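Buscamos compañera o compañero de cabina (estética facial y corporal) para Pendia

¡Hola! Soy Krystyna Zieliński y llevo Pendia, un centro de estética pequeñito donde nos dedicamos sobre todo a depilación láser, limpiezas profundas y tratamientos para manchas. Somos 4 en el equipo y andamos ya con la agenda desbordada, así que toca crecer. Si tienes el título de técnica o técnico superior en estética integral y te apetece trabajar en un sitio donde se come a su hora (¡de verdad!), sigue leyendo.

El puesto es de 30 horas semanales, de martes a sábado, con un sábado libre al mes que elegimos entre todas cuando cerramos el cuadrante. Contrato indefinido con periodo de prueba de dos meses. El sueldo va según convenio, más un pequeño porcentaje por los bonos que vendas, pero ojo, aquí no se persigue a nadie por el pasillo para colocarle una crema. Me pone mala cuando me lo hacen a mí.

Lo que harías en el día a día: depilación láser de diodo (si no has tocado nuestro modelo no pasa nada, te formamos), higiene facial, peelings suaves y, cuando cojas confianza, las primeras visitas, que es donde miramos la piel con calma, preguntamos por la medicación y firmamos el consentimiento. También hay que contestar mensajes, que últimamente son un montón. 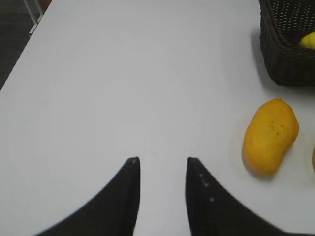

Las primeras visitas las hacemos sentadas y sin prisa, nunca en la camilla. Me gusta que la persona cuente lo que le preocupa antes de encender ninguna lámpara, y a veces se nos va media hora solo hablando de protectores solares. Para eso quiero una mesa así, blanca y lisa, donde se extiendan bien las fichas y los papeles y se pase un paño en un momento entre una cita y la siguiente. La ficha la rellenas tú a mano y luego la pasas al programa (sí, ya sé, Ewan lleva desde septiembre insistiendo en que lo hagamos todo en tableta, y algún día le haré caso).

Qué te pido: el título, un año de experiencia en cabina o unas buenas prácticas que me puedas contar, y el curso de láser, aunque sea reciente. Y que sepas decir que no. Si alguien viene bronceado de la playa y quiere sesión de láser esa misma tarde, se le cambia la cita y ya está. Si además hablas polaco o inglés, estupendo, tenemos bastante clientela extranjera.

La formación inicial dura 15 días y es pagada, faltaría más. La primera semana estás con Ewan Donnelly en láser y la segunda conmigo en facial. Después entras en cabina con citas más largas de lo normal, para que no vayas agobiada. 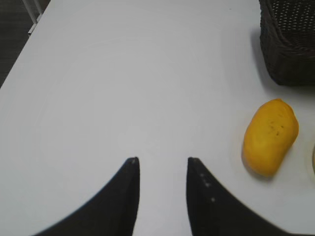 Superficie blanca y mate, con alguna marca redondeada apenas visible.

Otras cosillas que suelen preguntarme: los uniformes los ponemos nosotras, las vacaciones son 15 días en verano y el resto a repartir, y tienes un descuento del 80 % en tratamientos propios (los productos van aparte, que esos los pago yo). Aparcar por la zona es un horror, pero el autobús 47 para en la esquina.

Para apuntarte, mándame el currículum y unas líneas contándome qué tratamiento te gusta más hacer y cuál menos. No hace falta carta formal ni foto. Puedes usar el formulario de la web o dejarlo en recepción en un sobre a mi nombre. Recojo candidaturas hasta el 21 de octubre de 2026 y contesto a todo el mundo, aunque a veces tarde un poquito. Las entrevistas las hacemos Ewan y yo, y luego hay una mañana de prueba, también pagada.

¡Un abrazo y ánimo con el currículum!
Krystyna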